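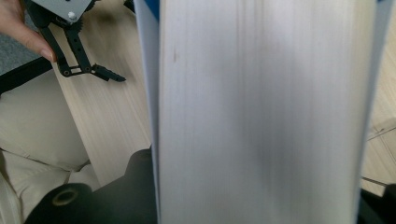

Posted by: Damgaard
List moderator, Granulska Book Care mailing list

Subject: Re: Very thick paperback, pages fanning at the bottom, shelf or flat?

Hello all, and a particular hello to our newest member, whose message has been sitting in my inbox since breakfast while I tried to get everything else done first. I'm glad you wrote. I've left most of your note in below so that people who read the list on the digest can follow along.

> Hi everyone, long-time reader and first-time poster. I've been clearing
> out the back bedroom so we can put a proper wall of shelves in, and in
> the process every book we own has ended up on the floor of the hall.
> Most of them are ordinary and will go back where they came from. The
> ones that worry me are the really fat ones. I have a paperback
> dictionary, an atlas, and a white catalog that must be three inches
> thick, and they've all been standing upright for years. The bottoms of
> the pages have started to sag down toward the shelf and the spines are
> leaning over.
>
> My questions are: should books like this be stored flat? Is there any
> hope of getting them square again? And can I clean the page edges
> without making a mess? There are gray marks on a couple of them and I
> have been afraid to touch them. The shelves I'm looking at are the
> Soltura ones, 30 cm deep, if that makes a difference.
>
> Thanks in advance, and sorry if this has all been covered before.

It has been covered before, but the old archive is such a misery to search that I would never send anybody there, so let's go through it again. I took the photo at the top on my own hall floor, where a thick white book of mine is waiting its turn. We have a pale wood floor and a gray mat, and for the whole of December there were so many books on it that we had to walk to the kitchen sideways.

First, flat or upright. I keep anything thicker than my hand is wide lying flat, and I've done so ever since I ruined a perfectly good gardening encyclopedia by standing it at the end of a half-empty shelf. The trouble with a thick book is that the cover takes the weight at the bottom and the pages just hang from the spine. In a hardcover there's a little gap under the pages, and over the years they pull downward until the whole thing slumps. Paperbacks don't have the gap, but they don't have the stiff boards either, so they lean, and once they lean they keep leaning. Flat, the weight is spread out and the spine gets a rest.

If you do lay them flat, keep the piles short. I go two high for the very heavy ones and never more than four for anything. It's a nuisance to lift three books to get at the fourth, and what happens in our house is that somebody tugs the bottom one out like a tablecloth, and then you have a torn cover as well as a sagging one. Put the biggest at the bottom, and turn the spines so you can read them all from the same side.

As for the Soltura shelves, 30 cm is fine for your dictionary and probably fine for the catalog, but do measure the atlas before you order. Mine is 38 cm on the long side and it stuck out over the edge just enough to catch my hip every time I went past with the laundry. I finally gave it the bottom shelf of a deeper unit. You might also look at how wide the shelf is between supports. I have one that runs 60 cm and it's as straight as the day we put it up, and a much longer one that has a definite smile in it. Heavy books go near the ends, close to the uprights, with the novels in the middle.

Now, getting them square again. There is hope! I wouldn't expect miracles with a spine that has been leaning for years, but you can get a good deal back. Lay the book on a clean, hard surface, close it, and gently ease the pages with both hands until the edges line up as well as they will go. Don't force anything. If you feel the glue start to crackle, stop there and be satisfied. Then lay a sheet of plain white paper on top and a smooth board over that, and a couple of other heavy books on the board. I leave mine a full week, and then I look, ease it again a little, and give it another week. The gardening encyclopedia had a month and a half and it's respectable now, if you don't look at it from the left.

For the page edges, please start with the driest and gentlest thing you own. I use a soft, wide brush, the sort sold for painting trim, which has never been near paint. Hold the book tightly closed with one hand so the dust can't work down between the sheets, and brush away from the spine, outward, in one direction. Do the top edge first, because that's where nearly all the dust is. Go outside for this if the weather lets you. I did a shelf of mine indoors once and sneezed until dinner.

If gray marks are still there after brushing, a dry cleaning sponge will sometimes lift them. I've had good results with the Drirkeno one, which comes as a plain block that you can cut up with scissors. Small pieces are easier to control. Wipe in short strokes along the length of the pages with the book squeezed shut, and throw the piece out once it's dirty on all sides. Try it on a corner first. And do check your mark under a good light before you go after it, because I spent a whole evening on a gray patch that was only the shadow of my own lamp. Little dark specks I mostly leave alone these days. They're often in the paper, and digging at them makes a fuzzy place that shows up far worse than the speck did.

No water, no spray, no damp cloth, not even a barely damp one. Page edges drink it up and go wavy, and there's no pressing that out completely.

One last thing on the hall floor. If the books are going to be down there for more than a night or two, slide something underneath them, a clean sheet or some flattened cardboard. Ours stayed out much longer than planned, and the bottom covers picked up grit that scratched the next book in the pile. White covers show everything. I keep all the pale ones together on top of an old pillowcase.

I'd love to hear what other people do about atlases in particular, as I've never found an answer I really like. I know there were members who built slanted racks for theirs, and if any of you are still reading, please do write in with your measurements. When I last went through my own shelves I had 131 books that were too tall, too thick or too heavy for the place I had given them, so I'm not asking only for our new friend's sake.

Do let us know how the dictionary comes out after its first week under the board, and which shelves you settle on.

Warmly,
Damgaard

--
Granulska Book Care mailing list
Please trim long quotes when replying to the list.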